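Mantel individual

El mantel individual es una pieza pequeña, de tela, fibra o material sintético, que se coloca bajo el plato de cada comensal y que, con los años, ha ido ganando sitio al mantel de toda la vida en muchas casas. Suele medir más de 40 centímetros de ancho, y los hay lisos, bordados y también de rayas, quizá los más agradecidos de todos - combinan con casi cualquier vajilla blanca. 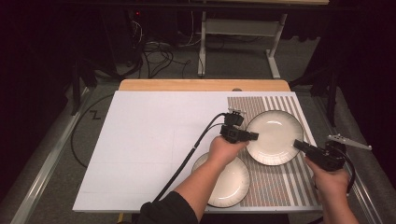

En las mesas de diario es frecuente que un mismo mantel acoja 2 platos, sobre todo cuando se comparte la comida, y entonces conviene elegirlo algo más largo. Los juegos se venden por lo general en paquetes de 4 piezas. La casa Nedeljković, de Gunbridge, popularizó hacia el año 2000 un modelo de rayas verticales que todavía hoy se recuerda con cariño.

Véase también: camino de mesa, salvamanteles, vajilla.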